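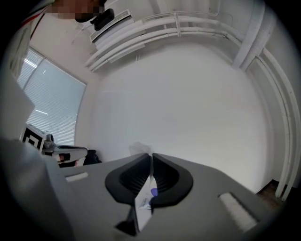
Move-out walkthrough, front room, with my comments

Okay, so this is my own list for the front room at Testlow. I've built it on the one Jomar Policarpio passed around last December, with a few lines added and a couple thrown out. Åsmund Moen is doing the two back rooms and will post his own. I write mine as I walk, so forgive the rambling, and I mark each line OK, TO DO or ASK.

1. Ceiling vent
Louvers in place and straight: OK
Dust between the slats: TO DO
I can't reach the vent without the tall stepladder, and the tall stepladder is over at Fodport until the morning. Please don't stand on the white table for this! It has thin legs and I don't trust any of them with a grown adult. When you do get up there, hold a tissue near the slats and see if it moves. If it hangs dead still with the fan running, write that down and I'll call Hunham, who did the vents last time.

2. White pipes along the top of the wall
Brackets: OK from the floor, check again from the ladder
Paint on pipes: OK
I'm fond of these pipes, I'll admit it. They run along up high and then bend and come down the wall, all white on white, and you stop noticing them after a week. What I want is a hand on every bracket. Push gently, no wiggling it loose just to prove a point. Any bracket that shifts gets a bit of masking tape next to it so the handyman can find it.

3. Pipes in the corner, ceiling to floor
Stains at floor level: TO DO (need the flashlight)
Get down on your knees for this one. Run a dry tissue around the bottom of each pipe where it meets the floor, and look at the tissue, not the pipe. White paint hides a slow drip really well, and a tissue won't.

4. Walls
Marks, nail holes, tape residue: OK
The plain stretch of white wall is a gift and I plan to enjoy it. I'd still go over it once with the overhead light off and the flashlight held flat against the paint, as that shows up every filled hole anybody ever hoped to get away with (me included, I filled a couple in the hallway with toothpaste years ago and I still think about it).

5. Baseboards
Back wall: ASK
It's a dark baseboard against a white wall, so any gap along the top edge shows. Jomar's list says to caulk gaps. Mine says to ask the owner first, after the time somebody used bright white caulk on dark wood and we all had to pretend it looked fine.

6. Table
Steady on all legs: TO DO
Top cleared and wiped: TO DO
Still has things on it. The little blue-and-white toy can go in the found box, and would somebody please ask the Tolentino family before it gets tossed, they have kids in and out of there all the time. The tissue box stays until the very end of the day (you'll want it for the pipes and the windowsill). The crumpled piece of paper goes in the trash, but smooth it out first and check it for writing. I once threw out a locksmith's receipt that way and spent a whole afternoon being sorry.
The table is standing at an angle to the room right now. Put it back square when you're done, and lift it, please, no dragging. More on that in line 8.

7. Cables
Out of the walking path: TO DO
There's a white one down by the table. Follow it with your eyes from one end to the other before you pull on anything. If it goes to something that's plugged in, unplug at the wall first, then coil it and put a twist tie on it. Cables left behind cost us money at Hunham and it was such a silly way to lose it.
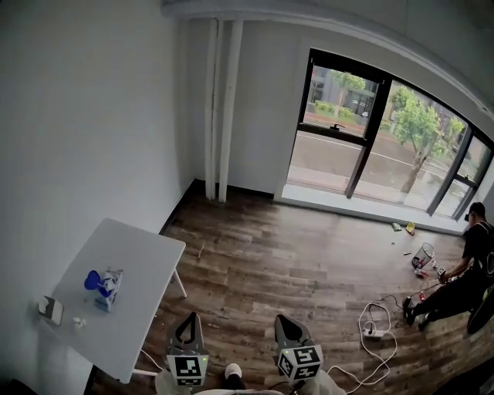

8. Floor
Loose items picked up: TO DO
Scratches: ASK
Swept, then damp mopped: TO DO, last job of the day
Start over by the window. There's a small green-and-white thing, a yellow package right next to it, and a little stick kind of thing farther in. None of it is big, but it's exactly what you step on when you're backing up with a box in your arms! Pick it all up before anybody carries anything, then sweep.
The floor itself is dark with that wood-plank look, and it shows dust and footprints like you wouldn't believe. Barely damp mop, no soap puddles. As for scratches, the deposit is 2,000 and the owner told Jomar that a floor repair could eat about 476 of it, so yes, I'm going to keep nagging people to lift the furniture. If you find a scratch, put your phone down next to it for scale and take a picture before you try rubbing anything on it.

9. Window
Handle turns and locks: TO DO
Panes, cracks: TO DO
Frames wiped: TO DO
Open it, close it, lock it, then give it a tug. The frames are black and so is the handle, so smudges are hard to see unless you get the light across them. Wipe them anyway. You can see right out to the street and the trees from here, and of course that means the street can see in, so leave nothing worth having on the sill overnight.

10. Windowsill
Soft spots, peeling: TO DO
Press along the whole length with your thumb. White sills like this one go yellowish and spongy at the ends first if water gets in.

11. Keys and sign-off
Front key, back key, mailbox key: ASK (Åsmund has the mailbox one, I think)
Initial every line you finished and leave a comment even if the comment is just "fine." If you're not sure, write ASK and I'll come by around four with the ladder and the good flashlight. Leave the list on the table when you go.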